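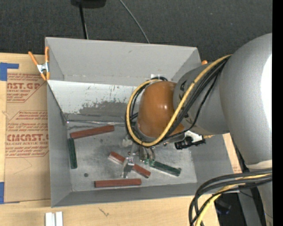 4.2 Color as a sorting cue

Claims that color alone speeds up the sorting of mixed stock should be treated with some caution. Mikkelsen and Henríquez reported a gain in the Stostatgate trials, but their parts were laid out in neat rows before each run, and few storerooms look like that. Our own stock was left as it fell. In Figure 11 the red bars point in different directions on the scuffed floor of the grey bin, with dark green ones among them, and we doubt that a person glancing in would find the green as quickly as the earlier work suggests. Dark green on grey is a weak contrast – weaker, in our view, than the choice of paint at Trurkasitz seems to assume. Of the 847 picks logged, almost 190 had to be repeated, and Caron's claim that practice removes such errors finds little support in our logs. We return to bin depth in Section 4.3.

Figure 11. Red and green bars in the open grey bin.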